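Teaching by hand, teaching from across the room
Notes for the Stilbridge evening talk, 5 November 2022
Ada Zanetti

Slide 1, title
Say hello, thank the Stilbridge folks for the projector. Check that the back row can hear me. Ask for hands: who has ever taught a kid to tie shoes? Keep the hands up if you did it by explaining. (Most will go down. Wait for the laugh, don't rush it.)

Slide 2, why show at all
I love this part, so watch the clock!
You can write a program that pours tea. I did, my first winter in the lab, and it was four pages long and it worked for one pot at one spot on the table. Move the cup a hand's width and you were pouring onto the table.
When you show the robot the job over and over, with the cup in a different place each time, it gets to see what changes and what stays the same. The tilt starts late. The wrist slows down before the spout is over the cup. I never wrote any of that down because I didn't know I was doing it.

Slide 3, by hand
Arm goes into its soft mode, you take it by the wrist and walk it through the move. People get this in a minute. It feels like dancing with someone very polite.
Good: you feel the weight of the pot and you feel the contact.
Bad: you are standing in the way. Your sleeve is in the camera view, your elbow hides the cup, and later on the robot has to work from pictures with no sleeve in them.
Also your shoulder hurts. Mention the heating pad.

Slide 4, by remote control
This is Pralleck, our leader arm. Small copy of the big arm, same joints, sits on a desk. Move the little one and the big one follows. You watch through the same head camera the robot will use, and that rule matters more than any other we have. No peeking over the monitor. If you can't do the job from that view, you can't expect the robot to.
The first time I tried it I was terrible — I held the cup so hard the motors complained. You have no feeling in your fingers, so you start reading everything from the picture: the gap under the spout, the shadow by the cup, how far the handle has swung.
Play the short clip here. If the clip won't play, act it out with the water bottle.

Slide 5, what we recorded
529 demonstrations on the tea task, all by remote control. We kept 222.
Someone will gasp, that's fine. Go through why we threw things out:
the operator stopped mid-move to think, and the robot would learn to stop and think too
the cup got nudged and then fixed, no label on the fix
the camera and the joint log drifted apart (our fault, fixed now in Skulura, which is our recording tool)
Then the fun bit. We put a handful of the nudge-and-fix ones back in, labeled this time, and the arm got much better at recovering. I was so happy I called my sister. Messy demonstrations can be gold if you know which ones they are.

Slide 6, two operators
We had 2 people doing most of the recording, and they pour in different ways. One comes in high and lowers the spout, the other comes in low from the side. Train on both without marking who did what and you get an arm that heads for the middle and dithers. Tag the operator, or agree on one style before lunch. We do the second now.
Skip this slide if we're past the half hour.

Slide 7, how to set up the table
Plain surface. Few things on it. Pot and cup start apart, with the arm out of the way, and every run begins from that kind of layout.
Change the gap between them on purpose. Beginners put the cup back in the same comfortable spot every time, I still do it if I'm not paying attention. We keep a printed list of start positions next to Pralleck and just go down it.
Use a pot with a handle the gripper can get hold of. We lost two weeks to a lovely glossy one with a tiny loop.
Practice dry. Then a little water. Tea last, and only because visitors like it.

Slide 8, what comes next
Ayaaba is the next round: same tea task, more pots, more cups, more operators. Target is 3,000 demonstrations by the end of February. We want people who have never touched an arm, so if you're free for an afternoon, come and see me after. You'll be better at it than you think, and you'll get better fast — that's the thrill of it.

Slide 9, leave up during questions

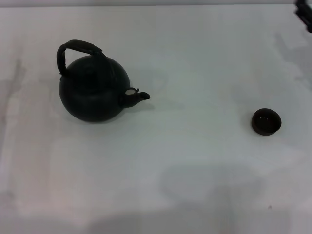 Likely questions: how long does one demonstration take (depends on the operator, say so), can it learn from plain video (partly, give the short answer), what happens if you let go of the leader arm (it holds still). Repeat each question into the mike before answering.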